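Minutes of the Bedding and Rooms Meeting
Rashidi Guest House, October 3, 2025

Present: Mwanahawa Barasa (chair), Mercy Owino, Kheri Athumani, Aldana Insaurralde (minutes)
Excused: Xuelian Shi

1. Minutes of the last meeting
The minutes from April were read and accepted. Mercy asked to correct one point: the mattress covers were ordered from Irov and not from Bistadach. It was corrected.

2. Laundry
Kheri informed that the laundry bill of last month was 339 dollars. The limit we agreed is 300. He thinks the big duvets make the difference, as they are charged by piece. Mwanahawa proposed to wash the duvets after every second guest when they have a separate cover, and always when they have none. All agreed.
Mercy will ask Bistadach for a price by weight.

3. Storage
The shelf in the upstairs closet is full. Single pillowcases without a pair go to the cleaning rags. Aldana will write labels for the shelves, with the bed size on each one.

4. Room 307
The low bed was discussed for a long time. Mercy finds that the room looks untidy when the duvet is not straight. Kheri prefers to keep the duvet folded at the foot until the guest arrives. It was decided to lay it out lengthwise and pull the edges flat by both sides. 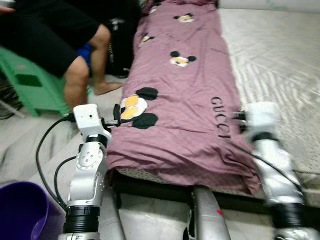

Bedding: Children and Family Rooms

The mauve duvet with the cartoon mouse faces stays in use. Mwanahawa does not like the large GUCCI lettering on it, but the families ask for this one. It wrinkles easily, so it should be smoothed again before check-in. The light grey quilted mattress needs a fitted sheet; Xuelian will be asked to measure it.

5. Other matters
Kheri needs a second key for the closet. Mercy will bring it.

Next meeting: when the price from Bistadach is received.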